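3.2 Demonstration collection

Demonstrations were recorded at the Ostham laboratory by two methods. In the first, kinesthetic teaching, the operator held the wrist of the arm and guided it through the task with gravity compensation enabled. In the second, the operator drove the same arm remotely from a leader device at a neighbouring bench, watching the wrist view and one fixed overhead view on a monitor. Both methods wrote joint positions, gripper aperture and colour video to a common log, and the policy was trained without any label indicating which method had produced a given episode.

The task set comprised 42 tabletop tasks grouped into 3 families: nesting, transfer and upright placement. All used household vessels of varied shape and colour. Episodes were divided evenly between the two methods, for a total of 3,000. Operators were told to complete each task at a comfortable pace and were not asked to keep the objects in view of the wrist camera. We consider this last point significant. In earlier work with the Narkatier controller, operators were coached to hold a minimum standoff distance, and the resulting policies hesitated at close range.

3.3 Close-range observations

The wrist camera has a fixed focal distance. During the final part of an approach, the nearest vessel commonly fills more than half of the image and lies well inside the range at which it can be resolved. Edges widen into gradients, surface markings become illegible, and the remaining information is carried mainly by colour and by the low-frequency shape of the rim. Figure 4 shows an observation of this type.
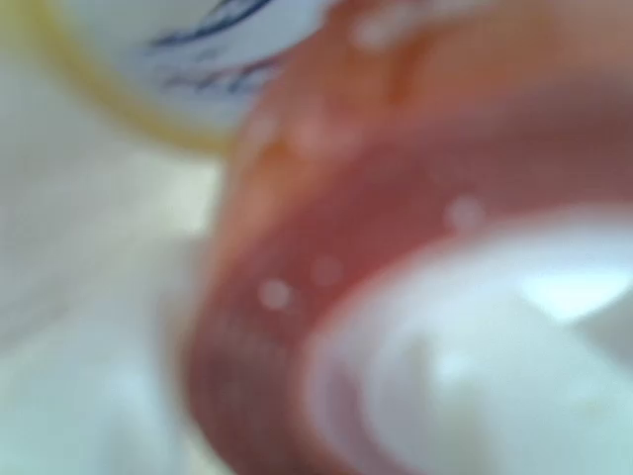
Figure 4. Wrist-camera observation at close range. The large red region is the nearest object; dark markings on the white object at upper left are not legible.

Frames of this type were retained in the training set. An initial version of the pipeline applied a sharpness threshold based on the variance of the Laplacian and discarded every frame below it. The effect was to remove the closing portion of many episodes, including the moment of grasp, while leaving the long and comparatively uninformative transit phase intact. Policies trained on the filtered data reached the neighbourhood of the target reliably but closed the gripper early. We therefore replaced the threshold with a per-frame focus score, supplied to the encoder as an additional scalar input.

The two demonstration methods differed in how they behaved in this regime. Under kinesthetic teaching, the operator judged the final approach by direct sight and by the contact force felt through the wrist, and wrist-camera quality had no bearing on the motion. Under remote control, the operator had only the monitor. Aperture traces from remote episodes show a characteristic pause before closure, during which operators reported switching their attention to the overhead view. Following the convention of Ghiță, we refer to this interval as the handover dwell. It was left in the data without trimming.

Annotation of contact onset was carried out by Hoi-yan Tse using the Clanetti labelling tool. Where the wrist image was too blurred to establish contact visually, onset was assigned from the motor current trace alone and the episode was flagged. Flagged episodes were excluded from the timing analysis in Section 5 but were used for training. A subset of 80 episodes was labelled a second time in December, with the annotator blinded to the original labels, in order to estimate repeatability. Discrepancies between passes were concentrated in the nesting family, where one vessel can touch another before it is properly seated and the current trace shows two distinct rises. For these episodes we recorded the first rise as contact onset and the second as seating.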